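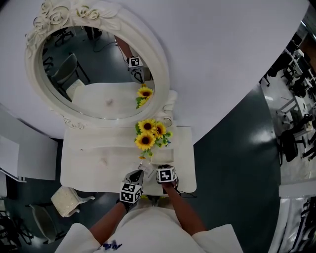

Plimodach opens its home-tasks floor, and I got to have a go

If you've been reading my column for a while you know I've been pestering Plimodach to let me in ever since they moved into the old Schnyder showroom. Well, in March they finally gave in! I spent a whole morning there, and I came home with sore forearms and a notebook full of scribbles.

The news first. Plimodach has started regular recording shifts for a project called Hivar, a collection of everyday household jobs done by people wearing or holding the same grippers a robot would use. It has 19 people on the roster right now and 233 hours of recordings already through the first check. The plan is to keep going until fall, add more furniture, and then hand everything to the team training the model. Part of the collection is going to be shared with outside labs too, though they wouldn't give me terms yet (I asked twice).

Now the fun part. The recording floor is the old showroom plus the office next to it, so you walk past regular desks and computer chairs and then you're standing in front of a dressing table. It's a pretty fancy one, white, with an oval mirror and carved roses along the top of the mirror frame. My grandmother would have loved it. The people there just call it the vanity, and it's the station everybody has an opinion about.

The job at the vanity when I visited was artificial sunflowers. You've got a little bunch of them on a white tray, and you pick them up and put them where the task card says. That's the whole thing. I figured I'd be good at it. I was terrible!

You put on black gloves and take a gripper in each hand, and each one has a cube on top covered in black-and-white marker patterns, so the software can work out where your hands are and which way they're tilted. Squeeze and the jaw closes. Let go and it opens. Easy enough, except your fingers don't feel the flower at all, and I kept going in too low and bumping the tray. By my third or fourth try I could get hold of a stem and keep it, and I was so pleased with myself that I forgot to put it down and ran out the clock.

There's a clock because each example is capped at 60 seconds. Leopold Rainer, who runs the shifts, told me they used to let people take as long as they wanted, and the recordings were full of thinking. "You could watch someone stand there deciding about a leaf," he said. With the cap, you read the card, look over the table, then start, and if it isn't done in time you reset and go again. The ones that run out aren't thrown away, by the way. They get a tag and go in a separate pile, and Rainer would like to use them later to teach the model what a grab going wrong looks like. I was glad to hear it, seeing how many of those I contributed.

I asked him about the mirror, which seemed like asking for trouble. You look down at the table and there are the flowers, and then there they are again in the glass, with a second gripper and a second arm moving around. He said that's exactly why the vanity went in. An early version of the model, trained only on kitchen counters and a plain desk, had never come across a reflection, and in a test at Butel (they're the partner that has the robot arms) it kept reaching toward the wrong sunflower. I laughed pretty hard at that. Then I did my own round and caught myself checking the mirror to line up my hand, so maybe I should keep quiet.

The fix they're trying is plain old variety. Same flowers, same table, but the bunch gets turned, or moved toward one side, or set down with the heads facing you. Sometimes it's close to the glass and sometimes it's near the front edge. The chairs get shuffled between sets so the background isn't always the same. Whoever's working the station does the shuffling, and there's a bit of an art to it. One of the women on shift told me she pretends a toddler has been through the room. Another guy goes by dice! Rainer is happy with both, so long as it doesn't end up tidy.

Things I noticed that probably only I care about: cables. My right gripper had one, and I spent more effort keeping it clear of the table than I did on the flowers. I grumbled about this and got a very patient nod, so I'm guessing I'm not the first. A clip that holds the cable up by the elbow is being tried out, and the two people who had been using it said they wouldn't go back. Also, the gloves are warm. And you do get used to the grippers faster than I expected. After half an hour I reached for my coffee with one and had to be stopped.

The pay question, because you always write in and ask. Shifts are four hours with breaks whenever you want them, it's paid by the hour and never by the number of examples, and Rainer was firm that it'll stay that way. He's seen what happens when people are paid per clip: they find the fastest way to do the thing and then everyone does it that way, and the model learns one motion. I hadn't thought of that, but it makes sense to me. The slow, slightly clumsy pickups are useful too. (I'm available!)

What comes next is a dresser with drawers that stick, which I'm told took a while to find, and after that a coat rack. Butel will run its next robot test on the vanity once the sunflower set is complete, with a flower bunch the model hasn't been shown and the mirror left in place. I asked if I could come watch, and I got a "we'll see," which from this crowd is practically an engraved invitation. They didn't want to guess how it'll go. The people on the floor were a lot less shy, and there's a friendly bet going over whether the arm reaches for the glass on its first try. I put myself down for yes.

If you live nearby and want to try a shift, Plimodach is adding to the roster for the summer. No experience needed, and they'll sit you through a practice session before anything you do gets kept. Ask for the vanity. And watch the cable on your right.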